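Tag der offenen Tür mit Greifern: Wie bereitet man die Tische vor?

Hallo zusammen, ich habe eine Frage zur Organisation. Bei uns im Haus Villanueva gibt es am Mittwoch, 9. September einen Tag der offenen Tür, und ich bin für die Station mit den Handgreifern verantwortlich. Die Besucher sollen selbst einen Greifer in die Hand nehmen und damit Sachen vom Tisch heben, so wie wir es jeden Tag beim Aufnehmen der Daten für den Roboterarm machen. Angemeldet sind 30 Personen, dazu eine Schulklasse, von der ich die genaue Größe noch nicht weiß.

Meine Probe war bis jetzt ganz einfach: heller Holztisch, ein senfgelber Becher aus Metall, ein schwarzer Drahtkorb. Die Aufgabe heißt, den Becher von oben zwischen die zwei Finger zu nehmen und in den Korb zu stellen. Ich finde das gut verständlich, aber ich bin unsicher, ob ein Becher, der nach oben breiter wird, für Anfänger nicht zu schwierig ist. 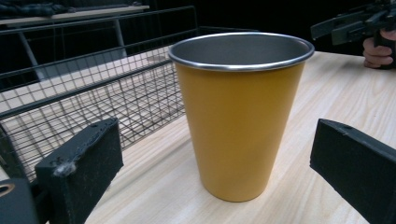 Mechthild Riedl hat mir dazu geschrieben, man solle den Leuten zuerst etwas Weiches geben, ein Tuch oder einen Schwamm, und das harte Geschirr erst in der zweiten Runde. Bei einer Vorführung in Neltmont habe sie gesehen, dass die Besucher am Anfang immer viel zu fest zudrücken.

Hat jemand von euch Erfahrung damit? Wie lange soll eine Person üben dürfen? Und sollen zwei Personen gleichzeitig am selben Tisch arbeiten, oder gibt das nur Durcheinander? Vielen Dank im Voraus.
Midard

Plokero
Wir haben so etwas im letzten Dezember gemacht, deshalb kann ich ein bisschen erzählen. Pro Person hatten wir 5 Minuten geplant, und das hat gereicht. Die erste Minute geht weg für die Frage, wie man den Griff hält. Am besten zeigst du es einmal langsam vor und sagst wenig dazu.

Zum Becher: Den würde ich behalten. Eine konische Form rutscht, wenn man zu weit unten greift, aber das ist gerade interessant, die Leute verstehen dann, warum man so viele Wiederholungen aufnehmen muss. Nur Glas und Keramik bitte weglassen. Bei uns sind zwei Tassen kaputt gegangen und danach mussten wir eine halbe Stunde fegen.

Zwei Personen an einem Tisch gehen, wenn jede ihre eigenen Gegenstände hat. Mit einem gemeinsamen Korb in der Mitte stoßen die Greifer zusammen. Klebe lieber eine Linie auf die Platte. Für die Schulklasse würde ich Gruppen machen und die Wartenden den Roboterarm anschauen lassen, falls er an dem Tag läuft.

Werkstattgast
Weich zuerst, da stimme ich zu. Desinfektionstücher für die Griffe nicht vergessen!!

Midard
Danke euch beiden, das hilft mir sehr. Ich nehme den Becher und dazu einen Schwamm für die erste Runde. Die Linie auf dem Tisch mache ich mit Malerband, damit man sie am Abend wieder abziehen kann. Plokero, hattet ihr die Aufnahme eingeschaltet, während die Besucher geübt haben, oder war das nur zum Ausprobieren?

Plokero
Nur zum Ausprobieren. Sonst brauchst du von jedem eine Unterschrift, bei Schülern auch von den Eltern.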